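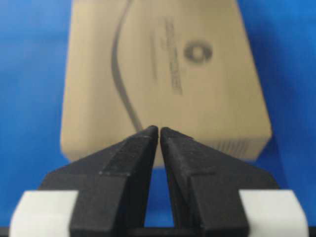
Every August the same advice comes round about storing things in the loft, the cellar or under the stairs, and most of it is written by people with something to sell. Buy matching tubs, buy the vacuum bags, buy the little sachets, and your jumpers will come out next winter smelling of a meadow. I have been putting things away and getting them out again for a good many years and I don't believe half of it. A plain brown cardboard box, the corrugated sort stood upright against the blue there, does a fair share of what the expensive tubs promise, and does one or two things better. It also has failings, which the cardboard enthusiasts keep quiet about. I'll try to be fair to both.

Plastic tubs keep everything dry

They keep water out. They also keep it in. If you fold up a blanket that feels dry but came off the line an hour too early, and clip a lid over it, you have made a small greenhouse. I opened one of these in my mother's old house and the smell stayed in the blanket through three washes. Air the thing for a full day indoors before it goes anywhere near a lid. The same goes for tents, picnic rugs and coats with thick linings.

Cardboard breathes a bit, so it forgives you more. What it won't forgive is a damp floor. Stand boxes on a couple of battens or an old slatted shelf and leave a hand's width between them and an outside wall. If the bottom of the box goes soft, throw the box out and look for where the wet is coming from before you blame the box.

Lavender, cedar and conkers

I have tried all of them and my moths carried on as before. Cedar balls may do something when they are fresh, in a small tight space. Two of them rolling about in a wardrobe do nothing that I could see. Conkers are a nice thing to do with children. What works on moths is dull: wash or dry clean the wool before you put it away, because they like the places where you have sweated or spilt soup, and then shut it in something they can't crawl into. Freezing works too if you can spare the drawer. Bag the jumper, squeeze the air out, leave it in for 2 weeks, and let it come back to room temperature before you open the bag.

This is the one place I give the tubs their due. Moths get into a cardboard box through the flaps, and tape only helps if you tape every join.

Vacuum bags

I bought a set of 4 from Trendlow. Lovely and flat on the first evening. By the end of the month two had swollen back up like loaves, and the duvet in the third had creases I could have posted a letter in. Fine for moving house. For a whole summer, and for anything with feathers in it, I'd use an old cotton duvet cover and put up with the bulk.

Labels

The advice is to label the lid. Think about that for a second. The moment you stack them you can't read a single one. Write on two sides, a short one and a long one, in thick marker, and write what is in there and not the room it came from. "Bedroom" has told me nothing on several occasions. "Thick curtains, brown blanket, hot water bottle" has told me everything.

Somebody is bound to suggest a numbered list on your phone. Themba Shabalala at our allotment does this and swears by it, and I've seen him stand in his shed for ten minutes trying to get a signal.

How heavy is too heavy

Books go in small boxes. People know this and still fill the big one. If you can't lift it comfortably with your back straight it's too full, whatever the printing on the side says about strength. I had some double-walled boxes from Van Wyk that were supposed to take anything, and the handles tore on the second trip down the stairs. Carry from underneath.

Fold the bottom flaps flat and tape along the join, then once across it. That trick of tucking the four flaps under each other looks clever and is all right for cushions. Don't do it with crockery.

Keeping boxes for later

You'll be told to save every box in case you need to send something back. I kept the one for a Bistberg mixer for so long that it outlasted the mixer. Keep it until you're sure the thing works, then slit the tape, flatten it and either use it or let the recycling have it. Flattened boxes go behind a wardrobe quite happily, though have a look at them now and then, as silverfish are fond of the glue.

Flattened cardboard is also decent under a muddy bike, or laid over weeds with compost on top. Take off the tape and the shiny labels first. It won't kill bindweed, whatever you have read.

A reader, Stavros Fragkou, wrote to ask about putting rice in with the boxes to soak up damp. I wouldn't. It soaks up very little, and mice like it.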